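Bellholm Shared Workshop
Building a Small Arm at Home, Handout 3: The Approach Pose
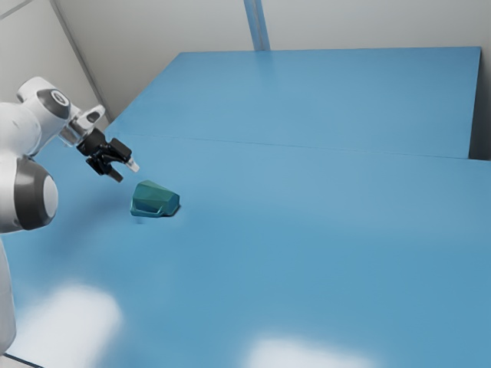 Fig. 1. Simulated arm at the approach pose, fingers parted, green block on the table.

Welcome back, everybody, and thank you for putting up with the cold room last time (the heater has been looked at, so bring one sweater instead of two). Tonight we stay in the simulator for most of the session, and then, if the bench is free by 8, we'll try the same moves on the Lerken arm we've been bolting together since May.

The approach pose is the spot where the gripper waits before it goes down for the part. In Fig. 1 it hovers close over the block without touching it, and that little gap is what we're after! I know it's tempting to send the arm straight to the grasp, and I did it myself for longer than I'd like to admit, but please work through the pause first.

Settings for tonight
Approach height: 30 mm above the top of the part
Finger opening: 33 mm
Slow speed: 119 mm per minute, last stretch only

Look at the block's shape before you choose a grasp. It has flat faces, but they slope in toward the top, and there's a notch low on the front. Try closing on two faces that are close to parallel, and write down which pair you picked, even if it slips.

For next time
Save your pose file under your bench name (Allis or Lui), and read the pages on wrist angles. Bring your own hex keys if you have them, as ours keep wandering off.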